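Workshop tips: looking after a bench arm with soft fingers

Most of what goes wrong with a small robot arm goes wrong in the last foot of it. The joints near the base are sealed and seldom need touching. The wrist, the cables and the fingers take all the knocks. These tips are for the arms on the white benches at Lukthorpe, but they will do for most arms of that size. If the maker's manual says something different, follow the manual.

Before you start

Park the arm with the fingers clear of the table, then stop it from the control screen. Press the emergency stop as well and leave it pressed until your hands are out of the way. If there is a second arm on the same bench, stop that one too. People forget this. An arm that is waiting for its neighbour can move when the neighbour is switched back on.

Take everything off the table that you can break or spill.

Wiping down

A dry microfibre cloth is enough for the casing on most days. For greasy marks use a cloth dampened with water and one drop of washing-up liquid, wrung out well. Wipe away from the joints and keep the cloth off the connectors. Don't spray anything straight on to the arm.

Ribbed sections hold dust. An old soft toothbrush gets it out. Brush along the grooves and catch the dust in the cloth, or it will land on the table and end up on the fingers.

Wipe the table last. Crumbs and grit are worse for soft fingers than they look, as they get pressed into the surface every time the arm picks something up.

The fingers

Soft fingers wear at the tips and at the root, where they meet the plate. Bend each one back gently with your thumb and look for fine cracks. A crack at the tip can wait a week. A crack at the root means a new finger today.

Wash them in lukewarm soapy water, off the arm, and let them dry flat on a tea towel. Keep them away from radiators. White spirit and acetone will ruin most soft materials, and so will some hand creams, so wash your hands first if you use one.

If the fingers don't sit evenly when open, check that they are seated properly before you change any settings. On the Dresik plates we use, a finger can feel tight and still be slightly twisted in its slot. Loosen it, push it fully home and tighten again. I lost most of a morning to this in August by adjusting the opening width when the finger simply wasn't in.

Fit fingers of the same age together. A new one beside an old one grips unevenly, and thin-walled things get squashed on one side.

Screws

Use the right driver. Small silver screws in a black housing look tough but the heads round off easily, and drilling one out of a wrist is a miserable job. Turn until it stops and then a touch more, no further. If a screw keeps working loose, take it out, clean the thread and put one small drop of low-strength thread lock on it. Never the high-strength sort.

Go over them in the same order every time. I start at the plate, go up to any brackets on the forearm, and finish at the wrist. Keep a magnetic dish beside you for anything you remove.

After you take off the mounting plate, mark which way round it goes back. A dab of paint pen on the plate and another on the arm will do.

Cables

Leave slack at every joint that turns. The usual mistake is to tidy the cable tight against the arm because it looks neat. It then pulls at the connector each time the wrist goes round, and in a few weeks you have a fault that comes and goes.

Too much slack is also trouble. A loop that sticks out will catch on the edge of a box or on the other arm. Move the wrist slowly through its full travel and watch each loop all the way. If it goes tight, give it more. If it swings out past anything it could hook on, take a bit back.

Use hook-and-loop ties. Plastic cable ties bite into the jacket, and the cut ends scratch your hands. Where a cable runs past a bracket, put a short piece of spiral wrap round it.

Testing afterwards

Release the stop and run the arm at the lowest speed first. Keep a hand near the button. Open and close the fingers in the air before going anywhere near the table.

For the grip I use a plain paper cup. It is cheap, it weighs next to nothing and it shows at once if the squeeze is too hard. Set it upright in a clear part of the table, pick it up by the middle, hold it, put it down. Do that 3 times. Then look at the cup. A crease on one side points to uneven fingers. Creases on both sides mean the grip is set too firm. If it slips, clean the fingers again before you raise the force.

Use a fresh cup each time. One that has already been squeezed gives way sooner and tells you nothing.

Writing it down

Keep a notebook by the bench and write in it the same day. Ours is a Pasichnyk squared pad on a string. Put in the cycle count from the screen, what you changed and what you only looked at. The last pair of fingers came off at 3,281 cycles with one root crack, so the next pair will be checked well before that. 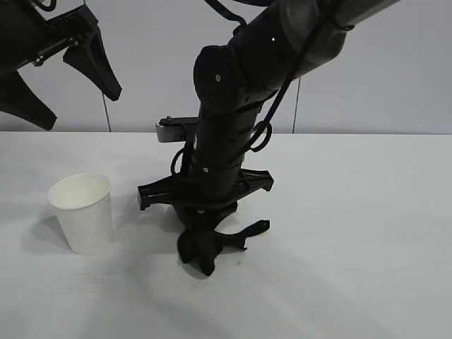

Liudmyla Moroz
Bench technician, Otodwood

Liudmyla looks after the bench arms at Otodwood's Lukthorpe workshop and writes the tips page. Spare fingers and driver bits are kept in the second drawer under the main bench. Please sign for the last one of anything.

Page last changed Sunday, April 8, 2018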